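Vunadholm returns depot hands its sorting table to a pair of arms, and everyone has an opinion

Posted September 4, 2025 | Business | By Diane Hawthorne

WEDCOMBE - For most of its life the returns depot run by Vunadholm has sorted its odds and ends the same way. A tote comes off the truck, somebody tips it out, and somebody else says "what on earth is this" and puts it in a bin. Since March the tipping out has stayed the same and the rest has been up for discussion.

The depot handles whatever customers send back to a string of office and hobby shops in the region: notebooks, cables, storage boxes, things in bags, things that used to be in bags. The easy returns go straight back on a shelf. The mixed totes, known on the floor as "soup," go to the sorting bench, where two robot arms are now learning to pick them apart.

They are learning from Francine MacLeod, who did the job by hand for seven years and was asked to teach it to them. She has a new title, bench lead, and a modest raise. She also has a chair, which she brings up before the raise.

"I used to go home with soup in my wrists," MacLeod said. "Now I go home with a headache from watching something take a full minute to think about a notebook. I prefer the headache, most days."

The arms have names, chosen by a staff vote that management had hoped would produce something dignified. The left one is Eveo, after the software that schedules the day's totes. The right one is Sawatzky, after a former shift manager who was also said to reach for things and then stop. The former shift manager has been told and is reported to be fine with it.

Tarmo Lūse, the technician who looks after the bench, spends his shifts putting things down so that the arms can pick them up. When they get it wrong he puts the things back and they try again. He estimates that he has placed the same notebook on the same table more often than its manufacturer ever imagined.

"People think the robot does the work and I drink coffee," Lūse said. "The robot does some work. I do set dressing."

The company wants 3,000 practice picks logged before it will let the arms near a live tote without a person standing by. Dale Bélanger, the operations manager, would not be drawn on when that might be. He did say that boxes are going well, that cables are "a separate conversation," and that anything see-through should be considered a long-term goal.

Bélanger was firmer about jobs. No one on the sorting crew has been let go, he said, and no one will be on account of the bench. Two people who left over the summer have not been replaced, and a third position is listed as "under review," a phrase that has since been applied by the crew to the microwave, the parking lot and Bélanger himself.

Thérèse Bergeron has sorted returns on the late shift for longer than the depot has had its current roof, and she has read the company's memo on the project closely enough to mark it up. Her main objection is to the word "freed," as in staff being freed for higher-value tasks.

"I asked what the higher-value tasks were," Bergeron said. "They said inspection. I said I inspect things now. That's how I know which bin. They said yes, but this would be more inspection."

In practice, the change so far has been one of rhythm. Sorters used to work in pairs and talk the whole time, mostly about other sorters. With the bench running, one person from each pair is on inspection at the far end of the building, checking labels on a screen. The talk has moved to the break room, where breaks have become noticeably punctual.

The depot has tried to make up for it. Sorters may now rotate through the bench for an hour at a time, and the sign-up sheet is full well ahead. Part of the appeal is the chair. Part of it, MacLeod thinks, is that her coworkers like to see the arms struggle with items that gave them trouble too. There was applause on the floor when Sawatzky dropped a stapler refill for the third time, and it was not entirely unkind.

Practice items come from a crate of unsellable returns, and the mix is changed often so the arms do not get too comfortable.
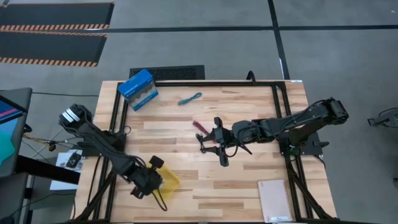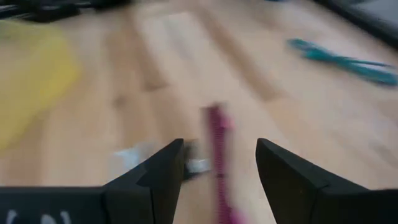

What comes next

The company has set aside a bonus of $550 for each sorter who completes the bench training, payable once the practice picks are done. Bergeron has signed up. She would like it known that this is not an endorsement.

A second bench has been discussed for the Wedcombe building but not ordered. Bélanger said he wants to see the first one get through 100 totes in a row without a call to Lūse, who described the target as "very restful to think about."

MacLeod, meanwhile, has been asked to write down everything she knows about sorting so that it can be used at other sites. She is up to the letter C. Cables, she said, are taking a while.

Staff with questions about rotation hours can ask at the shift desk. Questions about the microwave remain under review.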